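Grutent Open Day

The Grutent Open Day is a yearly public demonstration of robot arms held at the Correia building in Irkesen. It is run by Grutent, a small automation workshop, and takes place on one day in May. Entry is free. Visitors walk through the old mill floor, watch the machines do short jobs and can ask the operators questions while they work.

History

The Correia building went up in 1862 as a spinning mill. Spinning stopped long ago, the dates given vary, and the floor was used for storage until Grutent took the lease. The first open day was put together in a hurry, mostly for the families of staff and a few teachers from Trurken, the next town down the valley. Word got round. The latest one drew 400 visitors, which the building only just holds – the stairs are narrow and there is one door in and out on the street side.

No open day was held in the year of the roof repairs. A short evening talk took its place, with slides.

The visit

Groups go in by the loading door. Short welcome, coats on the rack, then the tour. There are 4 stops, always in the same order:

Sorting bench. Small parts, mostly screws and washers, moved between trays. Slow but popular with children.

Folding table. Towels and shirts. The operators warn people that this one fails a lot, and groups tend to clap when a towel comes out square.

Clearing up. Two arms, one on each side, tidy litter off a work surface and put it in a wastebasket. Plastic bottles for the most part. See below.

Workshop. Spare grippers, cables, a shelf of broken joints that vistors are allowed to pick up.

A full round takes most of an hour. Late groups sometimes miss the workshop.

The clearing-up demonstration

Generally considered the main part of the day. The litter is ordinary household stuff, brought in by the staff from home. Bottles are hard for a gripper. Clear plastic is difficult for cameras to pick out, and a crushed bottle never has the same shape twice, so a grip that held on the last one may slip on the next. Small bits with a label still on are worse – flat, light, and they slide when touched.

Each arm works its own side. When something lies in the middle either arm can take it, and the operators talk through which one will go and why. Drops are left in, no one steps in to fix them unless an item rolls off the surface. At the end of a run the bag is tied by hand. The arms can't do that yet.

Lurdes Godinho, who has led this stop since the second open day, keeps the explanation short and lets people watch. Her usual advice to groups is to look at the fingers and ignore the rest of the arm. She also takes the questions afterwards. The most common ones, going by the visitor book, are whether the arms can see, what one costs, and whether they could do the dishes.

Schools

Weekday school visits are offered in the same month, with 3 classes a day at most. Pupils get the same tour minus the workshop, plus a worksheet on joints and levers. Schools in Trurken and Irkesen get first choice of dates, others are put on a waiting list. Booking for the coming season opened on January 13, 2025 and is done by letter or at the front desk.

Reception

Mostly good. Local comments praise the clearing-up stop and complain about the stairs and the queue. A few visitors found the machines slower than they had expected, and the workshop now says so on the poster. The tour is given in one language only, wich has been raised more than once. A printed sheet was added for the first two stops, none so far for the others.

Access

The mill floor is up one flight. A goods lift can be used on request, ask at the loading door. Bags have to be left downstairs. Photography is allowed at every stop, no flash near the arms. 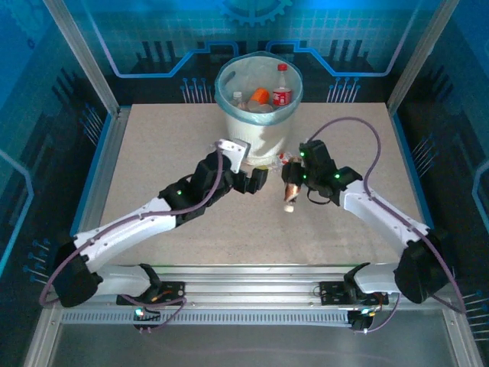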